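Bench notebook, paper and objects store, Dullham Museum
August 2024
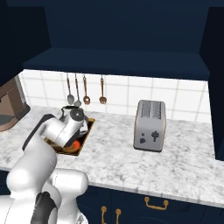 Render: arm over the sink, orange-red round object in the basin.

Picked up the Mateos album again after leaving it alone since February. Everything below is on the album unless marked otherwise. Chiến Đoàn has the loan file if anyone needs the paperwork.

Condition on opening: same as the February notes. Spine leather powdery at head and tail, front joint split for most of its length, back joint sound. No new insect damage. The tissue I laid between the leaves is still in place and has picked up a little yellow on the pages facing the larger prints, so I have swapped those pieces and kept the old ones in a labeled sleeve.

There are 60 leaves. Prints are mounted on both sides up to leaf 19 and on the right-hand side only after that. I had this down wrong in the first survey, where I wrote that the change comes at leaf 15. Leaf 15 is where the handwriting changes. Please correct the gallery copy of the survey if you have it, because the label text was drafted from it.

Handwriting: first hand is brown ink, small, leaning right. Second hand is pencil, larger, and often just a place name. The pencil is very loose on the surface and comes away on a dry cotton swab, so no surface cleaning within a finger's width of any caption. I tested one spot on the blank back of leaf 22 and stopped there.

Surface cleaning: soft brush first, then grated vinyl eraser on the margins of leaves 1 to 8. Good result on the first few. On leaf 6 the paper started to lift at the lower corner where somebody has turned it for a hundred years, so that corner got brush only. Leaf 8 has a ring stain from a cup or a small pot. Left as is. It doesn't touch the print, and the curators like it.

Loose prints: four came out of their corners when the album was shipped. Two belong on leaf 31, going by the shapes of the faded areas. One fits leaf 40. The last one fits nowhere that I can find. It's a harbor view, trimmed unevenly on the left, with a stamp on the back reading Cetorgate in an oval. None of the mounted prints that I can see the back of has that stamp. Could be a studio, could be a dealer. It may have been slipped in later. I have put it in its own folder with a note and will not mount it until we know more.

Spine repair: toned a strip of Japanese paper for the front joint. First batch came out too red under the gallery lamps, though it looked fine at the bench. Second batch has more raw umber and sits much better. Both batches dried on polyester film overnight with a blotter on top. Wheat starch paste made fresh, strained twice, thinned to the weight of cream. The paste from the fridge smelled off and was thrown out – please date the jar when you put one in.

Tried the new strip dry against the joint with the board at three different openings. At full opening it pulls at the tail, so the strip needs to be cut wider there and tucked under the leather. The leather will need consolidating before I lift any of it. Started that at the head only. One coat, left to dry. The color darkened slightly and then came most of the way back.

Display: exhibitions want the album shown open at leaf 12. I said yes to leaf 12 with a cradle and no to the page turning they had asked for halfway through the run. The joint won't be ready for it. If they want a second opening they can use the facsimile. The cradle from Unow arrived and is too steep on the left side. Padded it with foam and polyester felt for now and it holds the board without strain. Have asked for a replacement side piece, no date given.

Light: leaf 12 has an albumen print with fair highlights and some fading at the top edge. I'd like it at the low setting we use for watercolors, with the case lamp off when the room is closed. The lamp timer in that case was still set for the silver display. Reset it and taped the new hours inside the case door.

Other things. The spare humidity logger reads higher than the wall one. Put both in the same drawer to compare, and will look on the next visit. Blotter is getting low, the heavy kind especially. The small bone folder is missing from the tray again.

Still to do on the album:
Second coat on the spine leather at the head, first coat at the tail.
Cut the joint strip wider and fit.
Remount the two prints on leaf 31, then the one on leaf 40.
Photograph the Cetorgate stamp under raking light and send it to Chiến.
Finish margins from leaf 9 onward, brush only wherever there is pencil.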